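Grasping at Data
How one contract shop gathers the examples a two-armed robot learns from

August 2025

The learning system that Kereck is building will control a pair of arms at a table. It has no model of a hinge, a latch or a tube. It has recordings, and its makers at Kereck buy those from Grirkov, a contract shop that collects them by hand.

A recording at Grirkov is called an episode. It starts when the operator closes both grippers once in the air and ends when they are closed again the same way. Between the two signals the operator does one task at normal working speed. Nothing is staged in slow motion, because the trained arms would copy the slow motion. An episode that contains a long pause is marked and set aside for review, where most are dropped.

The grippers are held in the operator's own hands. No arm is attached. This has been the main change in how the shop works since last October, when it retired its teleoperation bench, a pair of leader arms driving a pair of follower arms. The bench gave clean joint angles and very few episodes per shift. Operators had to learn the lag in the followers before they could do anything useful with them, and small contact tasks, such as lifting a lid by its lip, failed often enough to spoil the schedule. With a gripper in each hand, a new operator is recording usable material by the second day.

The cost comes later. A wrist can take positions that the target arm cannot reach, and it passes through them without the operator noticing. Every episode therefore goes through Roltine, the shop's checking software, which replays the path of each gripper against the limits of the arm and rejects what falls outside. Roltine also looks for dropped readings, for time drift between the left and right streams, and for stretches where the position of a gripper could not be resolved. Rejected episodes are kept in a separate store. They have been useful in tuning the checks, and for nothing else so far.

The current order is called Hollis. It covers small household containers: opening them, putting an object in, taking it out, closing them. The target is 200 accepted episodes for each pairing of container and object. By the end of July the store held 2711 accepted episodes for the order, with the hinged boxes well ahead of the screw-top jars. Jars need one gripper to hold and the other to turn, let go, return and turn again, and the regrasp is where operators drift out of the arm's range.

Variation is planned on paper before the shift. A task sheet gives the starting place of the container, its rotation, which side the object lies on, and whether the lid begins open or shut. Operators do not choose these. Left to choose, people put a box square to themselves and the object near the right hand, and a system trained on that will look for the object near the right hand. The sheet also sets which gripper goes first. Tables are marked with tape so that a station can be put back in position after it has been bumped, and each table position is surveyed again at the start of the week.

Height matters more than the shop expected. Two operators of different builds will approach the same lid at different angles, and both angles are wanted. The rota rotates people through stations so that no container is recorded by a single person. A sitting lasts six sheets, followed by a break. The grippers are not heavy, but the grip is constant, and Roltine's rejection rate climbs late in a long sitting.

Cables are the other limit. Each gripper is wired, and a cable that snags at the forearm changes how the hand moves for a moment. The change is too small to be called an error and large enough to be learned. Operators are told to clear a snag, end the episode and start over.

Boxes with hinged lids bring one hard step. Once the lid is up, the body of the box weighs little and slides under any push from the front. Most operators steady the back with one gripper while the other works near the latch side. On the Hollis sheets for the pink box the object is a toothpaste tube, which begins on the table in front.

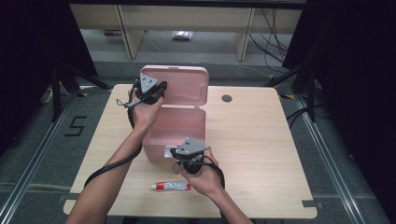
Kereck's own engineers would accept a lower count in exchange for more failed attempts followed by a recovery, they said when asked about the order. Their argument is that a set made only of successes tells the arms nothing about what to do when a tube slips. They want the slip, the second grasp and the finish in one episode, with no cut. They also want the slips to be real, and they doubt that an operator told to drop something will drop it the way a tired or hurried one does.

Grirkov has taken up part of this. An episode with an unplanned slip used to be stopped on the spot. It now runs on to the end of the task and carries a tag, and Roltine has been changed to let the longer path through. Planned slips remain off the sheets. The open question is price, as a recovery takes longer to record and far longer to check, and the present contract pays the same for every accepted episode.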